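Where Does the Class Time Go? Office Workers, Lunch Breaks and the Pollero Street Library

Student project report, Community Research Methods
Submitted 11/9/20

Our group wanted to know why so few people who work near the Pollero Street branch library ever go inside. It is a short walk from three office buildings, it's free, and it has a reading room with big windows that we fell in love with on our first visit. So we picked a simple question: what do people at desk jobs do with their lunch break, and would they spend any of it at a library?

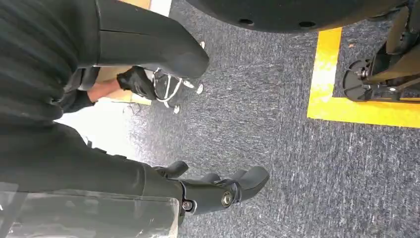
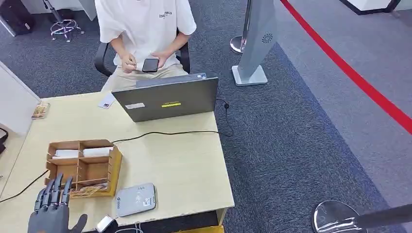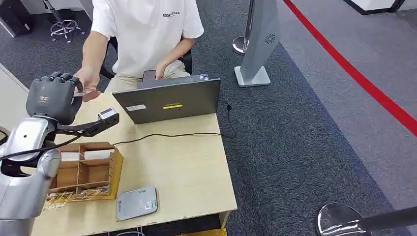
Fig. 1. Second picture: phone in both hands behind the open laptop. Third picture: holding out a small flat card at the same desk.

Background

The branch opened as a reading room for workers at the old Horrocks mill, and for a long time the lunch hour was its busiest part of the day. Derek Lightfoot, the branch manager, showed us the paper visitor logs from those years, and they are wonderful. People wrote down what they came to read! Newspapers mostly, but also seed catalogs, westerns and a lot of books on fixing radios. One clerk signed in almost every working day one March and wrote "same book" each time.

The mill closed, the offices came, and the lunch crowd got smaller. The yearly total for lunch visits is now 578. In the oldest log we could add up, it was 3130.

What we did

We wrote a survey with 14 questions and handed it out in two of the three office buildings. Our goal was 100 finished surveys and we reached it, though the last few took a lot of walking up and down stairs. We also did longer talks with nine people who said they wouldn't mind. Gebhard Pfister, our course advisor, had us test the questions on classmates first. He was right to. Our first version asked "How long is your lunch?" and half of our testers answered with the time they were allowed and the other half with the time they took. We split it into two questions, and the gap between those two answers became our favorite part of the project.

What we found

Most people we asked eat at their desks. We expected some of this, but we didn't expect how many of them like it. They told us it's quiet, their stuff is there, and they can look at their phones in peace. One woman at Dallari said the desk is the only place all day where she gets to choose what she looks at. We had been planning to write about desk lunches as a sad thing, and after that talk we rewrote the whole section.

The gap between allowed time and taken time was biggest for people who had started their job in the last year. Newer workers often went back early. People who had been there longer took the full break, and several said they wished they had done it sooner.

On the library, the answers were really encouraging. Plenty of people read every week, on paper or on a screen. What kept them away was small and practical:

They didn't know if they could bring food. (They can, in the front room.)
They thought they needed to live in the city to get a library card. Working there is enough.
The main door faces Dillell Avenue, and from the offices the building looks like its back side, with the bins.

We loved that last one. Two of us walked past the branch for a year thinking it was a storage building!

What we suggest

A sign on the office side would be a good start. We also suggest a hold shelf near the door so that a person can pick up a book and be out again fast, and a sign-up table for cards in the lobbies at the start of each season. Derek liked the hold shelf best and told us he could give it up to two shelves by the window.

Limits

We only reached people who were at work during the day and willing to stop for us. The third building never answered our emails. Our questions about reading were also a bit loose — a few people counted news on their phones as reading and others didn't — so we wouldn't compare our reading numbers with anyone else's.

Next time

If another group picks this up, we'd love to see the old visitor logs typed in properly. We only got through four of the boxes, and there are more in the basement. Ask Derek for the key, and bring a sweater.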